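Does the Steder rent survey prove anything?

Posted by Delali Ansah
Saturday, May 29, 2021

Steder says 48 percent of renters skip a bill every winter. They asked 1283 people. Would you trust that?

Hrefna Kirkegaard
Skip which bill? A late phone payment isn't the same as no heating. I'd want to see the wording first.

Inger Grímsdóttir
My sister rents and she's fine, so no. 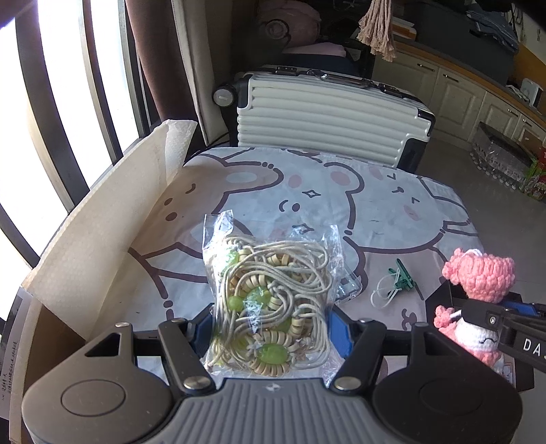

Þórey Toft
One sister isn't a survey either. Check who got asked and in which month. January answers look worse.

Print | E-mail
5 comments
Contact | Copyright Tostard | Back to top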